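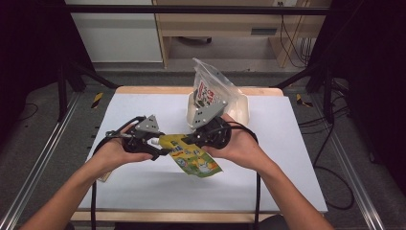

Harnthorpe Robotics Club -- FAQ
Updated 04/06/2026

Do I need experience?
No. Half of us hadn't touched a gripper before November. If you can show up and follow the safety sheet you're fine.

When do you meet?
Twice a week after classes, 2 hours a session. Check the board by the door, times move around exams.

What's the project this term?
Two-handed handling of packaged stuff. Pouches, bags, anything floppy. You work the hand-held grippers yourself, one per hand, and we use the recordings for the Dundisard entry.

How many recordings do I have to do?
Goal is 900 for the whole club, not each! Do what you can. Up to 62 in one session is plenty, wrists get sore.

Can I bring my own items?
Yes please. Sealed only -- we had a juice incident. Put them in the Kandasamy bin, label them.

The gripper feels stiff, is it broken?
Probaly not. Check the cable isn't wrapped round your wrist. Still stiff, swap it out and write it in the log.

What does it cost?
Nothing. Competition travel is extra, form is on the club page.

Can I join late?
Up until teams get locked, so 3 weeks before Dundisard. After that you can still come and help out, just not compete.

Sleeves?
Rolled up. Hair tied back, no braclets.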